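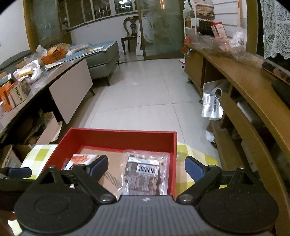 Lentil and Barley Soup, the Version I Keep Making

August 14, 2020

I have made a lot of lentil soup in my life and most of it was fine. It filled the bowl and it kept for lunch. This one I like enough to write down, mainly so I can stop looking for the envelope I wrote it on the first time.

It started in July when we got back from a week at the lake near Ellport. The kitchen had almost nothing in it. There was half a bag of brown lentils, a jar of pearl barley, two onions, some carrots that were still good in the middle, and a can of tomatoes. It was too warm for soup and I made it anyway. I ate it at room temperature the first night with bread, and I think it's better that way than steaming hot.

A word on the lentils. I use plain brown ones. I tried it once with red lentils and they broke down completely, so the barley was sitting in a kind of paste. Green ones work but need another 12 minutes or so on the stove. I buy mine from the bulk bins at Mollel, the little grocery next to the hardware store, where they also have barley most weeks. If they are out of barley I have used farro, which is chewier. My family did not care for it.

What goes in

1 cup brown lentils, rinsed
1/2 cup pearl barley
2 medium onions, chopped
3 carrots, cut into coins
2 ribs of celery, if you have it
4 cloves of garlic
1 can (14 oz) diced tomatoes, with the juice
7 cups water or vegetable broth
2 tablespoons olive oil
1 teaspoon cumin
1 teaspoon smoked paprika
1 bay leaf
Salt, and a splash of red wine vinegar at the end

How I make it

Heat the oil in a heavy pot over medium heat and put the onions in with a good pinch of salt. Leave them alone for a few minutes at a time. I want them brown at the edges, and that takes longer than most recipes say. Fifteen minutes is normal on my stove.

Add the carrots and celery and cook another five minutes. Then the garlic, cumin and paprika go in. Stir for one minute, no more. I have burned the paprika twice and had to start over both times.

Pour in the tomatoes and scrape the bottom of the pot. Add the barley, the bay leaf and the water or broth. Bring it to a boil, turn it down, cover it, and let it go for 20 minutes before you add the lentils. The first few times I put both in together and the lentils were soft long before the barley was done.

After the lentils are in, it needs another 25 to 30 minutes with the lid partway off. Taste the barley. If it still has a hard center, keep going and add a little water. Take out the bay leaf, add salt, and stir in the vinegar.

The vinegar matters more than anything else on the list. I left it out when I made this for a potluck at Kimley Hall and the soup tasted flat. I didn't figure out why until I was driving home.

Keeping it

The barley goes on drinking up the liquid in the fridge. By the second day it is closer to a stew, and by the third you could serve it on a plate. I add half a cup of water for each bowl when I reheat it, then check the salt again. It freezes well for a couple of months. I freeze it flat in bags and stand them up like files once they are solid.

Changes I have tried

A handful of chopped kale in the last ten minutes is good. Spinach is fine but disappears. Potatoes made it too heavy with the barley already in there. A parmesan rind is very good if you aren't keeping it vegan. My sister-in-law puts in a spoonful of harissa and I have started doing that for my own bowl.

I also made a double batch in the big Skestholm pot, the one with the lid that doesn't sit right. It worked, but the onions took forever because there were too many of them crowded in the bottom. If you double it, brown the onions in two rounds or use a separate skillet.

Someone asked me for the calories. I added it up once from the packages and got 2,313 for the whole pot made with water, but that depends on how heavy your hand is with the oil. We get six large bowls out of it, or five if my son is home.

I haven't tried it in a slow cooker. If you do, I would still brown the onions on the stove first, and I'd like to hear how the barley came out. Next week I'm planning to do the flatbread we have been eating with it, which has yogurt in it and doesn't need yeast.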